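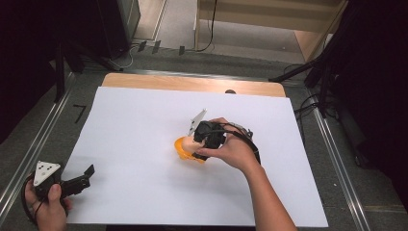 From: Sebastião Batista
To: zakbridge-gardeners
Date: Aug 22, 2025
Subject: Re: Squash gone soft by Christmas

Tín Lã wrote:
> Hi all, long-time reader, first-time squash grower. My butternuts did
> great last year but half of them were mush by Christmas. I picked them
> when they looked orange enough and stacked them in the garage. Do I
> need to wash them in something? My neighbor swears by bleach water.
> Also, is anybody going to the Pendance seed swap?

Hi Tín, and welcome to the squash people! There are more of us than you'd think.

My guess is you picked too soon. Color fooled me for years. Now I push a thumbnail into the skin, and if it leaves a dent, the squash stays on the vine another week. Cut it with a good long piece of stem (pruners, please, don't twist!) and never carry it by the stem. Once that snaps off, put that one at the front of the line for soup.

Then cure them. I lay mine out in the back bedroom with the heat up for 13 days or so, none of them touching. My wife would like her sewing table back by October and most years she gets it. Acorn squash I don't bother curing, they seem to go stringy on me if I do.

The bleach dip is fine, lots of folks do it, but I just wipe off the dirt with a dry rag. The stacking worries me more. One bad one in a pile and you lose the four around it. Single layer on newspaper, somewhere cool but not freezing – my old garage on Aitken Road got way too cold in January and I lost the lot.

What variety did you grow, by the way? I've been growing Grivska from saved seed, a lumpy thing and a pain to peel, but I was still eating them in April. I'll be at Pendance with a few envelopes if you want some. Come find me by the coffee.

Sebastião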